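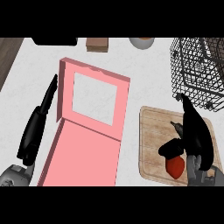
Can we bring our own awning to a rented static caravan at Mollel Sands?

It depends on the pitch you are given, so ring the park office with your booking number before you pack it. Awnings are allowed on the grass pitches and refused on the decked ones.

Posted in: Holiday parks and caravans
Asked May 20, 2022

Hello everyone, I hope this is the right place for this. We have booked a week at Mollel Sands in a six berth static, our first time in a caravan of any kind (we have always been tent people, and my knees have finally had enough of it). There will be six of us, two of them under five, plus a very elderly spaniel who likes to lie half in and half out of a doorway.

We still have our old Trukik awning from the camping days. It is the freestanding sort with four legs and a zip-on front, and it has been a good friend to us over the years. I would love to put it up by the caravan door so there is somewhere to leave the sandy shoes and the buckets, and somewhere for the little ones to eat breakfast if it drizzles. The booking came through Pledo and their confirmation says "no additional structures" in the small print, but then the park's own page has families sitting under what look to me like awnings! I have written to Pledo twice and had the same automatic reply both times.

Has anybody stayed there and done this? And if it is allowed, is there a charge? We have already paid a 100 deposit against damage and I would hate to lose it over a bit of canvas. Thank you in advance, and sorry for going on.

3 answers

Answer 1 - marked as helpful by the asker

We have been going to Mollel for years, always in February or in early summer, and I can set your mind at rest on most of this. The "no additional structures" line is Pledo's own wording and they put it on every caravan they let, whichever park it is on. What they mean by it is sheds, gazebos with weights, trampolines (yes, people do bring them) and anything that gets bolted or tied to the van itself. The park has the final say on awnings and the park is fairly relaxed.

The thing to find out is your row. The rows nearest the beach path are all grass and you can peg down into it quite happily, though the ground is stony once you get a few inches in, so bring proper rock pegs and a decent mallet. The upper rows have decking around the door with a rail, and they won't have an awning there because there is nowhere to peg and the wind comes straight over the hill. We saw one go over the rail one evening and end up by the laundry block, poor things, and they had only just sat down to their supper.

If your row turns out to be a decked one, do ask whether they can swap you. We did this once and the lady in the office was as nice as could be about it, but we asked a good 3 weeks ahead. I don't think they could do much on the day with nearly 400 vans to look after.

There was no charge when we last went. They do ask that you leave a clear gap between you and the next van for the fire rules, and that the sides come down at night if there is a wind warning on the board by the shop. Take a groundsheet that breathes, too. We used a plain plastic one our first year and left a yellow square on the grass, and although they never took anything out of our deposit I felt dreadful about it all the way home.

The spaniel will be very welcome, by the way - there is a water bowl outside the shop and a long run of beach to the left of the slipway where dogs can go all year. I hope you have a lovely week and that your knees enjoy a proper bed!

Answer 2

we went with stalteo not pledo and nobody said a word about our windbreak or the pop up tent the kids had. might be different for awnings, didnt have one

Answer 3

I would agree with most of the first answer, but please get it in writing if you can. We were told over the phone that our awning was fine, and then a different person came round on the second morning and asked us to take it down. It all got sorted out once they had looked at the plan and seen we were on grass, but it was an anxious hour with a baby asleep inside. A short email from the park office is plenty, and I keep ours in with the tickets.

Also check the height of your Trukik against the caravan door. Ours is an older one and the door opened outward and caught the front pole every single time, so we ended up setting it a couple of feet along and just stepping across. If it rains you get a bit damp in between, but you do get used to it.

Comment from the asker: Thank you all so much, this is such a help. I rang this morning and we are on grass, second row back. She is sending me an email. Off to look for rock pegs now.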